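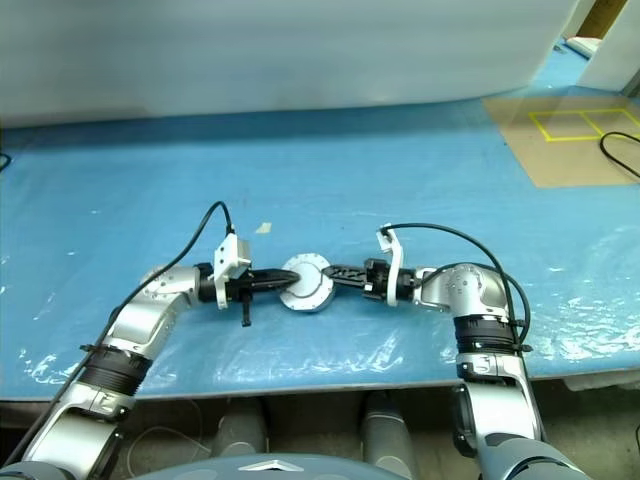 Beide Greifer am Werkstück: Die Metallscheibe wird zwischen linkem und rechtem Arm gehalten.

Zweiarmiges Halten mit dem Ivico-Greifersatz einrichten

Die Anleitung gilt für den Greifersatz Ivico in Verbindung mit der Steuersoftware Tuvoden. Vorausgesetzt wird, dass beide Arme referenziert sind und einzeln verfahren werden können. Wer den Satz neu montiert hat, arbeitet zuerst das Kapitel »Erstinbetriebnahme« ab.

Vorbereitung

Tisch mit Folie abdecken und glatt ziehen. Falten dürfen bleiben, solange sie nicht unter dem Werkstück liegen. Die Kabel an den weißen Halterungen in einem Bogen über den Ellbogen führen und an der Außenseite des Arms nach unten legen. Der Bogen muss so groß sein, dass er sich bei voller Drehung des Handgelenks nicht spannt.

Greifpunkte anlegen

1. In Tuvoden ein neues Werkstück anlegen und den Typ »Scheibe« wählen.
2. Linken Arm von Hand an den Rand führen, bis die Fingerspitze anliegt. Punkt speichern.
3. Rechten Arm auf die gegenüberliegende Seite führen. Der Scherengreifer soll den Rand fassen, ohne auf einer Schraube aufzusitzen. Punkt speichern.
4. Unter »Kopplung« den linken Arm als führend eintragen.
5. Abstand der Greifpunkte prüfen. Weicht er um mehr als 5 mm vom Durchmesser ab, beide Punkte neu anfahren.

Probelauf

Programm mit reduzierter Geschwindigkeit starten und eine Hand am Not-Halt lassen. Eine leichte Schräglage der Scheibe ist zulässig. Kippt sie beim Anheben weiter, den rechten Greifpunkt etwas tiefer setzen.

Meldung 107: Die Kopplung wurde vor dem Greifen aktiviert. Schritte 2 bis 4 in der richtigen Reihenfolge wiederholen.

Meldung 406: Ein Arm hat den Kontakt verloren. Programm anhalten, Werkstück abstützen, Greifer öffnen.

Ersatzfinger für die linke Seite sind bei Kos unter der Bestellnummer 695 erhältlich. Finger der älteren Baureihe Ondum passen nur mit Adapter.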